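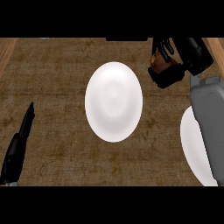 A weathered wooden tabletop.

Pre-interview safety check: Ristari settlement, family interviews
3 min read

I go through this before every reporting trip to the Ristari settlement, and I've left my comments in so whoever goes next for the Sukivow desk can see where I got stuck. Last used in June. Steal it, fix it, add to it!

BEFORE LEAVING CALTONO

[x] Route checked with the Moser relief office the same morning
Comment: They were great about this. The river road was closed again, so we took the long way and lost most of an hour.

[x] Check-in times agreed with the desk
Comment: Every 4 hours. I wanted fewer, I lost that argument, and I'm fine with it now.

[x] Water, first aid kit, spare tire
Comment: The tire was there but the jack wasn't (!). Borrowed one from the driver's cousin. Please look under the mat before you sign for the car.

[ ] Both phones charged to 100 percent
Comment: One was, the other was at 20. My fault, I'd been playing music on it all night.

INTERVIEW ROOM

[x] Two ways out, neither one locked
[x] Door can be shut so people in the yard can't listen in
Comment: It shuts if you lift the handle and push. The window doesn't close all the way though, so I moved our chairs to the far wall and we kept our voices down.

[x] Interpreter is not from the same family or block
Comment: Ask this again when you arrive, even if you've asked by phone. We had to swap at the last minute.

[ ] Somewhere for little kids to wait
Comment: Not really. They sat on the steps with an aunt and came in and out. Sweet, but two mothers stopped talking every time, and I don't blame them.

CONSENT AND NAMES

[x] Consent explained out loud before the recorder goes on
[x] Everyone told they can stop, skip a question or pull out later
Comment: One teenager pulled out the next day. We deleted his recording and that was that.

[x] No real names in notebooks
Comment: I use fruit. Just keep the key somewhere else, please, and don't bring it into the settlement.

[ ] Photos checked for house numbers and signs
Comment: I had nearly 100 to go through and ran out of daylight. Nothing gets sent until I finish.

AFTERWARD

[x] Recordings copied and locked
[x] Call to the support worker about anyone who was upset
Comment: Make this call before dinner. The line at Moser closes at 6 p.m. and I only just caught them.

[ ] Jack returned to driver's cousin

Contact the Sukivow desk | © Sukivow | Back to top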